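The Night Ferry to Iltov

My aunt left me her half of a boat, and I want to say straight away that I had never asked for any of a boat. I get sick on a pedalo. But the letter came in April from a firm called Reinholz, who do wills and, judging by the headed paper, nothing else with much joy in it, and it said that I was now the owner of one half of the Citadis, a passenger ferry, and would I kindly come to Iltov and sign for it.

So off I went. Two trains and a bus that smelled of oranges, and then the harbour, and the harbour had one light working. I'd pictured something grand (I don't know why, my aunt's idea of a treat was tinned pears) and what I found was a squat little thing with a dented nose, tied up next to the fish shed and knocking against its tyres. There was a goat on board. I'm only mentioning the goat once.

The other half belonged to Elvira Huanca. I'd been told to expect an old woman and she was perhaps forty, with her sleeves rolled up and a torch between her teeth. She took the torch out, looked me up and down, said I had my aunt's chin, and put the torch back in. That was my welcome.

We sat in the wheelhouse with the papers on our knees. There was the licence, there was the insurance, and there was a bill from the Grudico yard for 3,731, for work I couldn't make head or tail of. I asked how much was in the boat's account and she said some 2,385, if you counted the money in the biscuit tin. I said should we count the money in the biscuit tin? She said my aunt always had.

I did the sum on the back of my hand, twice, in case it was kinder the second time. Then I said what I'd been practising on the bus, that the sensible thing would be to sell up, split whatever came and stay friends.

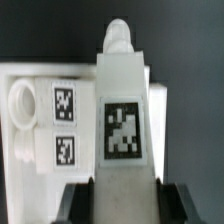
Elvira said you couldn't sell a boat that still had people waiting for it. I said what people, it was eleven at night. She pointed with the torch, and there they were along the wall, a whole line of them with their bags and their blankets, a man with a cello, a girl asleep on a sack of onions. I'd walked right past them and taken them for cargo.

Every night the same, she said. Over to the island by midnight, back before the bakers got up. My aunt had done it for years, and in all her letters to me she had never once brought it up. She'd written about her knees. She'd written pages about a neighbour's hedge! And all that time she'd been going back and forth across the black water with a flask and a whistle, taking fares in coins and eggs.

'Well, are you crew or are you freight?' said Elvira.

I'd like to tell you I said something fine. I said I'd need a bucket.

They came aboard without a word to me, apart from the man with the cello, who said he was sorry for my loss and could he have the seat by the engine, as she'd always kept it for him. I said of course. I took the fares. I'm hopeless with coins in the dark and I think I gave the onion girl's mother more back than she'd handed over, but she shut my fingers round an egg all the same, and it was still warm, and I stood there holding it like a fool for most of the crossing.

I was sick, obviously. Once in the bucket and once rather near it. But somewhere past the last buoy the wind dropped, and the engine settled to a sort of grumble, and the cello man got his cello out.
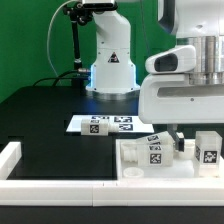 He played very quietly, with his eyes shut, something slow that kept nearly turning into a tune I knew. People stopped rustling. Elvira had one hand on the wheel and was eating a sandwich with the other, and she didn't look round, but she turned the engine down a notch so we could hear him, which must have cost us ten minutes. I asked her later if that was usual. She said it was in the timetable.

We tied up at the island a bit after midnight. Off they all went up the hill with their bags, and there were 3 more waiting to come the other way, an old couple and a nun with a bicycle. The nun asked if I was the new one. I opened my mouth to explain about the letter, and the bill, and my flat, and my job, which I was meant to be back at in the morning.

'Mind the step,' I said, 'it's slippery,' and I took the front wheel of her bicycle and helped her lift it over.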